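Chapter 4
Household Textiles: Weaving, Pattern, and Wear

Topics in this chapter
Yarn and thread count
Plain, twill, and satin weaves
Checks and stripes
Shrinkage and care labels
Keeping a household linen record

Most of the cloth in a home is never worn. Sheets, towels, curtains, dishcloths, and table covers together weigh more than the clothes in the closets of many families, and they are washed harder and kept longer. A shirt may be given away after two years. A good sheet can stay in use for ten.

Chapter 3 dealt with fibers: where they come from, how they are cleaned, and how they are spun. This chapter starts with finished yarn and follows it through the loom and into the linen closet. You will need the fiber table from Section 3.2, so mark that page before you go on.

4.1 What a weave is

All woven cloth is made from two sets of yarn. The warp runs the length of the loom and is held tight. The weft, also called the filling, is carried across it from side to side. The way the two sets cross is the weave.

In a plain weave, each weft yarn goes over one warp yarn and under the next. The following row does the opposite. The result is firm, looks the same on both sides, and holds its shape fairly well. Muslin, percale, and most gingham are plain weaves. In a twill, the weft passes over two or more warp yarns at a time, and each row is shifted one step, so slanted lines show on the surface. Denim is the best known twill. Satin weaves let yarns float over four or more others before they are tied down. The floats give a smooth face, but they snag easily.

Thread count is the number of warp and weft yarns in one square inch, added together. A sheet labeled 273 is a fine cloth if the yarns are single. Some makers count each ply of a twisted yarn separately, which raises the number on the package without changing the cloth. Read the label for the words "single ply" before you compare two sheets.

4.2 Checks and stripes

A stripe is made by changing the color of the warp yarns at set points. A check is made by changing the weft in the same way. Where colored warp crosses colored weft, the square is solid. Where color crosses white, the square is a middle shade. Where white crosses white, it stays white. Two colors of yarn therefore give three tones, and black and white yarns give black, gray, and white squares.

The mill at Clulbridge wove checked bedding this way for many years. Its pattern book listed 40 checks, most of them small, and gave the yarn order for each one. The Ukell mill printed its checks on plain white cloth instead. Printing was cheaper and faster — but the back of the cloth was paler than the front, and the squares did not always line up with the yarns. To tell the two kinds apart, turn back a corner and pull one thread loose from the raw edge. In a woven check the thread is one color along its whole length, or nearly so. In a printed check it changes color every fraction of an inch.

Patterned cloth on a bed
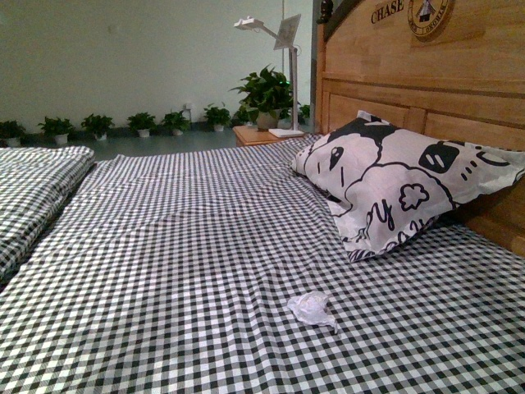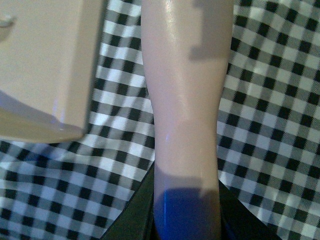

Cutting a check takes more care than cutting a plain fabric. If two panels are to be joined, the squares must meet at the seam, and this can use up as much as one full repeat of the pattern on each panel. Small checks waste less cloth than large ones. Add the repeat to your measurements before you buy.

4.3 Shrinkage

Cotton yarn is stretched while it is on the loom. The first few washes let it relax, and the cloth gets shorter, mostly in the warp direction. A loss of 4 percent is common in untreated cotton sheeting. The Mateos tables in the back of this book list typical figures for other fibers. Wash a test piece before you cut, and measure it again after it is fully dry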